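**Flarville Classic Motorcycle Club, August meeting**

Start 7:10 pm, back room. Tarun Jaiswal in the chair. Apologies received from two members on the coast run. July minutes accepted with one correction: the Lenau sidecar has drum brakes at both ends, so the line about the front disc is struck.

**1. Workshop evenings**

What a month! The crankshaft evening filled every place, and people stayed until well past ten talking about bearing clearances. Tarun brought in the bottom end from his Hirano twin and showed how he checks the rods for twist before anything goes back together. Several members asked for a repeat with a single-cylinder engine, and we'd love to do it in October. Limit to stay at 30 places. 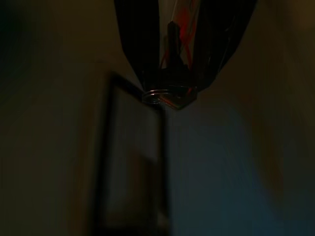

The next evening is carburetors, and the list is already filling up nicely. Please bring your own float bowl gaskets, as we ran short last time. Anyone with a spare set of jets in the 78 size, Tarun would be very glad to hear from you.

**2. Lenau project bike**

The cylinder came back from Sanard rebored and it looks wonderful (it was passed around the room twice). Bill was $381 including the new piston, paid from the project fund. The head still needs valve seats. Agreed to have Sanard do those as well, once we have a price in writing.

Long and happy discussion about the exhaust. Half the room wants the original low pipe, the other half wants the high one from the trials model. Vote put off until both can be held up against the bike.

**3. Fall ride-out**

Route is the river road out and the ridge road home, with lunch at the halfway bridge. Last year's riders all said the ridge was the best stretch, so this time we stop at the top for a proper look at the view. Small bikes set off 20 minutes early. Lead and tail riders still to be named.

**4. Money**

Balance stands at $1,140 after the Sanard bill. Agreed to buy a second set of feeler gauges and a decent work light.

**5. Other business**

Swap table was a big hit and will run again. Please label parts with make and year, even if the year is a guess.

Tarun has the loan of a flow bench for September and is thrilled about it. Bring your heads!

**To do**

- Tarun: written price for valve seats, book flow bench time
- All: names for lead and tail riders
- All: return borrowed pullers to the cabinet

Closed 9:25 pm.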